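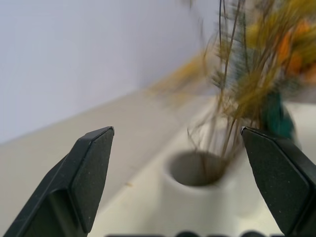
Ticket 3805 was opened by Anjani Mandagi on a Monday morning for the front reception table at Pumphrey. Her complaint was that the flower arrangement will not stay put in its vase. The stems lean to one side, the heads hang out over the edge, and anyone who brushes past sets the whole thing swinging. The vase is the white rounded one with the circular opening in the top, and the stems fan out of it toward one side, with the yellow-green sprigs and the orange blossoms all up at the far end of them. She asked for either a fix or a replacement.

**Priority:** low
**Assigned to:** Idris Gough
**Area:** reception, ground floor
**Related:** ticket 534 (same table, wobble, closed)

**Reported symptoms**

- Arrangement leans and will not stand upright after being straightened.
- Vase shifts on the table when the stems are touched.
- Bits of dried material on the table by the afternoon.

**Monday, 9:40 a.m. – Idris**

Checked the table first, because of 534. All four feet are on the floor and the pad we put under the back left leg is still there. Put a level on the top in both directions and it reads fine. The table is not the problem this time.

Took the stems out and stood the vase by itself. It sits flat and does not rock. No chips on the base that I could feel. Weighed it on the mail room scale: 311 grams empty. The stems and flowers together came to 555 grams. So the top is a good deal heavier than the thing holding it up, and most of that weight is in the heads.

**Monday, 10:15 a.m. – Idris**

Tried turning the bunch so the heavy side faced the wall. It stayed for a few minutes, then rolled back around to where it was. The stems are thin and the opening is wide for them, so there is nothing to hold them in place once they start to turn.

Tried a rubber band low on the stems, below the rim. Better. The bunch moves as one piece now, but it still tips over to the rim and rests there.

**Monday, 11:30 a.m. – Anjani**

Thanks for looking. Please don't glue anything. The arrangement came from Trundari and we may have to send it back at the end of the season. Also, Fraser asked if we can cut the stems shorter. I would like to hold off on that for the same reason.

**Monday, 11:50 a.m. – Idris**

No glue, no cutting. Understood.

**Monday, 1:20 p.m. – Idris**

Filled the bottom third of the vase with aquarium gravel from the supply closet, rinsed and dried first. The vase no longer slides when I push on the flowers. The lean is reduced but not gone. Gravel moves out of the way when the stems are pushed hard.

Fraser MacKinnon suggested dry floral foam. We had none. Ordered one block from Pukurby, the brown kind for dried stems. The green kind is meant to be soaked and I don't want it in there.

**Next day, 2:05 p.m. – Idris**

Foam arrived. Steps, in case somebody has to do this again:

1. Take the stems out and lay them on newspaper. Keep the rubber band on.
2. Leave a thin layer of gravel in the bottom.
3. Cut the foam slightly wider than the inside of the vase and push it down until it stops on the gravel. The top of the foam should be well below the rim.
4. Take off the rubber band and push the stems in a few at a time, heaviest ones first, close to the center.
5. Put the feathery fronds in last. They shed if they are handled much.

I set two of the heavier stems back against the lean. The bunch is still wider on one side, as it was made that way, but it stands clear of the rim.

Pushed the flowers by hand from each direction. They sway and come back. The vase stays where it is.

**2:40 p.m. – Anjani**

Looks good from the desk. There is still some dust and crumbs coming off the top. Is that the foam?

**3:10 p.m. – Idris**

No, the foam is below the rim. The crumbs are off the dried heads. I vacuumed the table with the brush attachment and wiped it down. Please ask the cleaners not to dust the flowers directly – a hair dryer on cool from arm's length is enough.

Leftover foam is in a bag on the second shelf of the supply closet, marked with this ticket number.

**Status:** resolved. Will reopen if the lean comes back. Ansel Schumacher has asked for the same fix on the vase upstairs, which needs its own ticket.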